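Tea Room Assistant, part-time
Makokha Tea House

Makokha is looking for a part-time assistant to work in the tea room starting in July. The job is three afternoons a week, with an extra shift now and then when we host a private tasting.

We serve loose leaf tea at the table and sell it by weight at the front counter. There are 41 teas on the current list, most of them oolongs and blacks. You do not need to know them all when you start. Ella runs the floor and will train you during your first 2 weeks, which are paid at the full rate.

What you will do:
Greet guests, take orders and carry water and tea to the tables
Brew the first pot for guests who ask, and answer basic questions
Weigh, bag and label tea for sale
Wash cups and pots by hand - we do not use a dishwasher
Close out the register at 6:30 p.m. with the floor lead

What we ask for:
Some experience serving the public, in food or retail
Able to lift a full water jug and stand for a whole shift
No perfume or scented lotion at work
A food handler card, or willing to get one before the first shift

Experience with gongfu brewing is useful but not required. Pay is hourly, plus an equal share of tips, and staff may buy tea at cost. Parking is in the lot we share with Stosura Bikes.
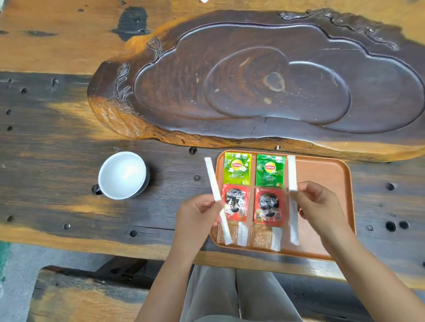

Lorna Fajardo: I started with no tea background at all, and the brewing came faster than I expected. Learning the list took me most of the summer. Taste whatever is open on your shift and write it down. Afternoons are busy from roughly 3 on, so eat before you come in.

To apply, send a short note and the names of two references to Elias Dabbas at the shop, or leave them at the counter. Please say which afternoons you can work. Applicants we want to meet will be asked in for a short paid trial shift.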